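Chapter 6
Sorting What Is Left Out: Surfaces, Drawers and Waste

In this chapter
The working surface and what belongs on it
Keep, return, discard
Wrappers, cans and mixed waste
Drawers and open compartments
Closing a room

Key terms: working surface, home place, stray item, mixed pile, holding tray, closing check

6.1 Why surfaces fill up

Chapter 5 dealt with floors. It covered sweeping, mopping and the order in which a room is cleaned, and it assumed that everything standing on the furniture was already in its place. In most rooms that is not the case. A person who comes in to clean a break room, a classroom or a shared office will usually spend the first part of the visit putting things away, and only then start on the dirt itself.

A flat top at waist height or lower collects things because it is easy to reach. People set down a cup while they look for a key. They finish a snack and leave the bag. A toy or a piece of sports equipment is picked up off the floor and put on the nearest cabinet. Each of these takes a second, and none of them is a decision about where the item should live. After a few days the surface holds objects that have nothing to do with each other.

In this book a working surface is any flat top that people in the room need for a task. A stray item is anything on that surface that has a home place somewhere else, or that has no home place at all and should be thrown out. The home place is the drawer, shelf, hook or bin where the item is kept when it is not in use.

The examples in this chapter come from the training course at the Pimville site, where learners clean a set of small rooms furnished with low cabinets and long counters. The same steps are used in the Prernau course, which has larger rooms and more shelving.

6.2 The three groups

Before touching anything, look over the whole surface and place each item in one of three groups.

Keep. The item belongs on the surface and is used there. A desk lamp or a telephone is the usual case.

Return. The item is wanted but belongs elsewhere. Dishes, tools, balls, books and clothing are nearly always in this group.

Discard. The item is waste. Food packaging and drink cans make up most of it.

Beginners often start with the item nearest the hand. This leads to a good deal of walking back and forth, with one bowl carried to the kitchen and the next one found two minutes later. Sort by eye first. Then clear the discard group, then the return group, and wipe last.

If you are unsure which group an item belongs to, put it in the holding tray. The tray is a shallow box kept on the cart. Its contents are shown to the person in charge of the room at the end of the visit. Letters, loose keys, medicine and anything with handwriting on it go in the tray even when they look like trash.

6.3 Dishes and loose objects

A bowl left out of the kitchen is treated as used, even if it looks clean. Carry it level, since there may be liquid in the bottom, and put it with the dishes to be washed. Do not stack bowls from different rooms on the cart unless the cart has a dish crate.

Round objects need a little care. A ball left on a flat top can roll when the surface is bumped or when a drawer is pulled. Remove it before opening any drawer in the same cabinet. If the room has a basket for play items, that is its home place.

6.4 Wrappers and cans

Snack bags and foil wrappers are light, and they move when a door opens. They are also greasy on the inside. Pick them up by the outside and put them straight into the bag. Pressing them flat on the furniture first leaves crumbs and oil on a surface that you will then have to wipe twice.

Cans are kept apart from wrappers where the building has separate collection. A crushed can may have a sharp fold, so grip it around the body and wear gloves. Check for liquid before you tip it.

A mixed pile is a heap in which several kinds of packaging lie together, often on the floor beside a cabinet or in a corner. Do not scoop it up in one armful. Take the large pieces first, look at what is under them, and use the brush and pan for whatever remains. Then check the side of the cabinet for marks at the height of the pile.

Figure 6.1 A drawer cabinet to be cleared. Assign the items on top, and the wrappers on the floor at the left, to the groups in Section 6.2.
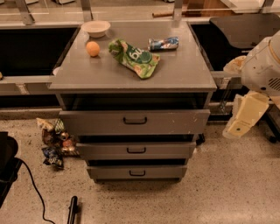 6.5 Drawers and open compartments

A drawer that stands slightly forward should be checked before it is pushed in. Look for paper or cloth caught along the edge. Push with a flat hand at the center of the front, next to the handle. If it does not close with light pressure, leave it and write it on the room sheet.

Learners at Pimville are told not to empty drawers. The contents belong to the users of the room, and cleaning the inside is a separate job that has to be ordered. The handles and the fronts are part of the normal visit. Wipe handles on the underside as well. Scratches will not come out with a damp cloth, and scrubbing them harder dulls the finish around them.

Open compartments are easy to miss because they are dark. Bend down and look in with a light. Waste found inside is removed in the same way as waste on top. Anything else stays where it is.

6.6 The closing check

Stand at the door and look at each surface in turn, then at the floor along the base of the furniture. Empty the bag, hand over the holding tray and sign the room sheet.

Review tasks

1. Choose a cabinet or desk in your own building. List what is on it and mark each entry K, R or D.

2. Write down the home place of each item marked R. If an item has none, suggest one.

3. Find out whether cans are collected separately in your building and where the container is kept.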